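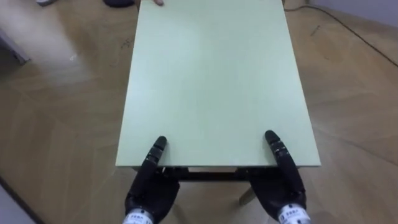

## 3/2/24 — green table, top and frame

Pale mint top, matte with a faint sheen. A few light scuffs across the surface, none worth sanding out. Wiped it with the Nelby cleaner and the scuffs stayed, so leave them alone. Do not use the abrasive pad again, it dulled a patch on the Dallis bench last time.

Front edge is straight. Checked it with the long rule at both corners and in the middle.

Underneath:

- dark crossbar below the top, hard to see in there without a lamp
- one bolt on the right side turned by hand, tightened
- left side fine

Moved the table 44 inches off the wall to get the cart past. Lift from the short ends only — dragging it marks the floor.

Still to do: felt pads for the feet. Sendley sells them in packs of 10 or 100, get the 10. Load test at 300 lb can wait until April, when the weights come back.

If anybody shifts it before then, check that right-hand bolt again and write it down under this entry.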